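Trurna gaiters on trail shoes, do they stay on?

dirkberg_lad
6 February 2023, 2 posts

Hello all. I am quite new in the forum and English is my second language, so please be patient with me. In January I bought a pair of Trurna gaiters for my trail shoes, because small stones on the Dirkberg path make me stop all the time. They hold at the front with a hook. At the back there is a sticky patch for the heel, and after 7 outings mine has begun to lift. Did I glue it wrongly, or is it normal?

heelstriker514
Normal. The patch is the weak point of every gaiter of this type. Clean the heel with spirit, wait one night, then press on a new patch. I did this before the Mescombe loop and had no more trouble.

Pell_R
I do not agree with this. A patch is always a temporary thing. Take the shoes to a cobbler and let him sew the patch on. Mine were sewn 2 years ago and they are still there.

heelstriker514
Sewing makes holes in the heel, and then water comes in. For summer it is fine, but not for Mescombe in the wet months.

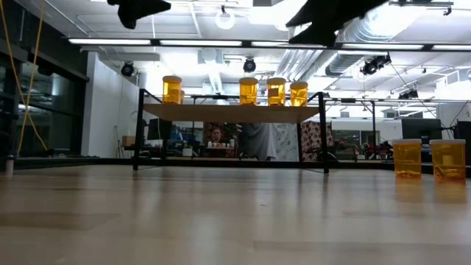 Mescombe Hill Walkers, Footwear and Kit Section

Shayne Tautahi
I read both opinions and I think it depends on the shoe. With a mesh shoe the water comes in anyway, so a few stitches change nothing. With a lined shoe I would keep to the glue. Dirkberg_lad, which shoes do you have?

dirkberg_lad
The Iyengar low ones, with mesh. I did not clean them before I put the patch on, I must admit. I only wiped them with a dry cloth.

Pell_R
Then sew them. It is a mesh shoe, so the argument about water is finished.

heelstriker514
For me it is not finished, but they are his shoes. I would still try spirit and a new patch first. It costs very little, and you can sew later if it lifts again.

dirkberg_lad
Thank you to everybody. I will clean the heel this evening and order a new patch. One more question: do you take the gaiters off for washing, or do you wash everything together?

Shayne Tautahi
Off, always. Cold water and a soft brush, and dry them away from the heater.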